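# Clato hand gripper: jaws hang partly closed on bedding

**pegboard_sam**
October 18, 2025

We're recording bed clearing and blanket folding with the hand-held Clato, the four-pin version with the ribbed pads. On hard objects it has been fine. On bedding the jaws have started to hang. I let go of the trigger, the fingers come back most of the way, then they stop until I shake the tool. The logged jaw width stops with them, so the policy learns a half-open hand as the end of a release.

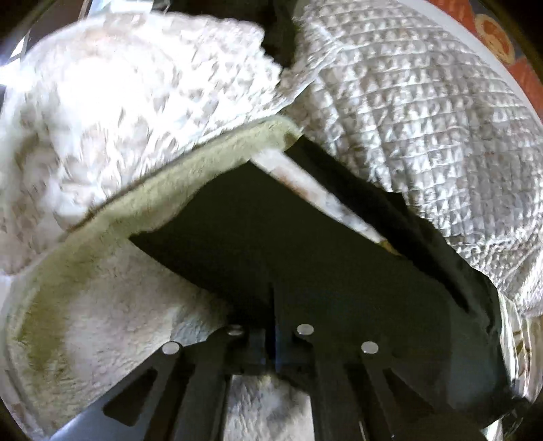
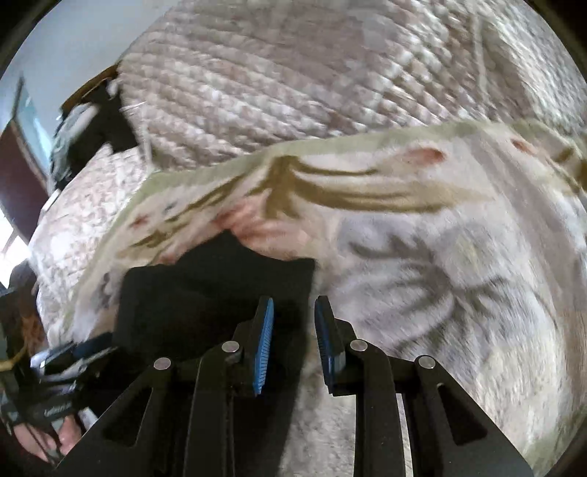 I'm at 1563 episodes for the bedroom set. I went through the last 200 and found 30 where the width never returns to full open after a release. Most of those are with thick or fluffy cloth. Small dark items like socks and T-shirts are almost never affected.

What I've tried:

- new return spring, from the Anivstead spares kit
- recalibrated the width sensor twice
- swapped the pads left to right
- a drop of light oil on each pin

The oil helped for one afternoon and then it got worse than before. Any ideas before I pull the linkage apart?

---

**tollgate**

The oil is why it got worse. Don't put oil on anything that goes near fleece. The fibers stick to it and pack in behind the links. Take the arms off, clean the pins with isopropyl, let them dry and put it back together with no lubricant at all. The bushings on that model are meant to run dry.

---

**mudlark_eng**

I'd check the sensor before taking anything apart. We had the same symptom at Clukell and it was the magnet creeping on its shaft. The jaws were fully open and the log said they weren't. Thick cloth made it look worse because we were squeezing harder, and the extra load was what moved the magnet.

---

**pegboard_sam**

@mudlark_eng I can see the fingers stop short with my own eyes, so there is a mechanical problem even if the magnet has moved too. I'll check it anyway.

@tollgate OK, no more oil.

---

**tollgate**

It's lint. Magnet creep gives you a constant offset and it doesn't go away when you shake the tool.

---

**mudlark_eng**

It doesn't have to be constant. Ours jumped back and forth. I'm not saying it isn't lint, I'm saying it takes two minutes to put a gauge block between the pads and read the number, and it takes an hour to strip the linkage.

---

**quietrelay**

Slightly different point. Are you shaking it with your other hand near the arms? The long slot in the outer arm closes up when the jaws snap open. I got the side of my finger in there doing exactly this, clearing a stuck release. It wasn't bad, a blood blister, but the spring is strong enough that I wouldn't want a kid or a new operator doing it. We now put the tool down on the bed, unplug it and use a wooden skewer.

---

**pegboard_sam**

Yes, I've been poking it with a fingertip. I'll stop. We have two new operators starting next week, so that goes on the sheet.

---

**rigfoot**

Unplugging does nothing for a trigger tool. There's no motor in it. The spring is the hazard and it's there whether the cable is in or not. Block the jaws with something first.

---

**quietrelay**

Fair. We unplug so that the recording stops, and I wrote it badly. The skewer and the blocked jaws are what matter for fingers.

---

**pegboard_sam**

Update after an evening with it.

Gauge block first. The width was off by 0.4 mm, which I can live with, and it read the same five times in a row. So the magnet is not the main problem.

Then I took the arms off. There was a felt-like ring of white and gray fiber behind both inner links, stuck down with my oil. The right side was worse. I cleaned it all with isopropyl and a toothbrush and put it back dry. I did seven full blanket releases with the fluffiest thing on the bed and all of them came back to full open.

---

**tollgate**

Good. Check again in a day or two, you'll have missed some.

---

**mudlark_eng**

Glad it was the simple one. I'd still put a dab of threadlocker on the magnet while you have it open.

---

**rigfoot**

What are you doing with the 30 bad episodes?

---

**pegboard_sam**

Dropping them for now. I thought about patching the width to full open after each release, but the fingers weren't open, and on some of them the cloth stays caught for a bit.

---

**rigfoot**

Agree on dropping. You should go further back than 200, though. If the lint was building up slowly, there will be milder ones earlier that pass your check.

---

**pegboard_sam**

Running the check over the full set tonight with a tighter threshold. Rawat sells a thin boot that covers the linkage, so I've ordered one of those as well. It ships in December, and until then we're cleaning at the end of every bedding day.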